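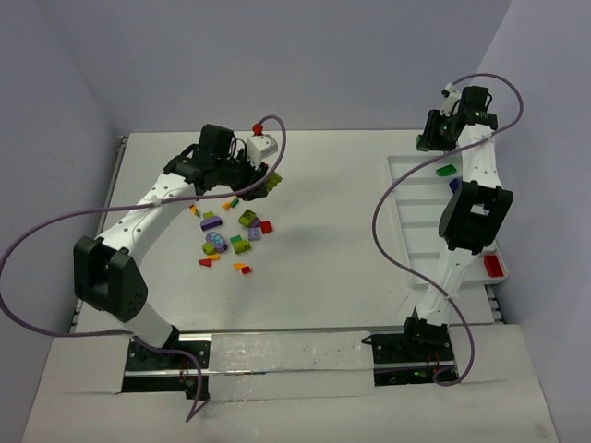 ロックバンドGrollbyが2月、Maruyamaホールで9年ぶりの単独公演を行うと発表した。所属レーベルのZivnessは「完全復活」とうたうが、発表文を読むかぎり、何が完全なのかはよくわからない。新曲の予定はなく、セットリストは過去のアルバムからファン投票で1曲ずつ選ぶという。散らばったブロックの上で黄緑色の1個をつまんでいる左のアームと、作業としては大差がないように思える。問題は、拾ったものをどう組み上げるかだろう。

発表文によると、投票の対象は未発表音源を除く全20曲。配信サイトTrolleoの有料会員だけが参加でき、上位9曲が本編で演奏される。残りの曲順はバンド側が決めるとしているが、そもそも何曲演奏するのかは書かれていない。途中集計も公開されず、締め切り後に結果だけが告知される。これを「ファンとつくるライブ」と呼ぶのは、やや気が早い。

会場の規模にも首をかしげる。用意されるのは227席で、活動休止前の最後のツアーで回ったホールに比べればかなり小さい。Zivnessは「距離の近さを大切にした」と説明している。一方、Trolleoでは同じ公演の生配信が別料金で販売され、アーカイブの視聴にはさらに追加の料金がかかる。距離の近さを味わえない大半のファンが、結局は収益を支えることになりそうだ。

休止の理由について、バンドはこれまで何も語っていない。今回の発表文にもメンバーのコメントはなく、編成が休止前と同じかどうかにも触れていない。チケットの一般販売の有無は、投票の締め切り後に案内される。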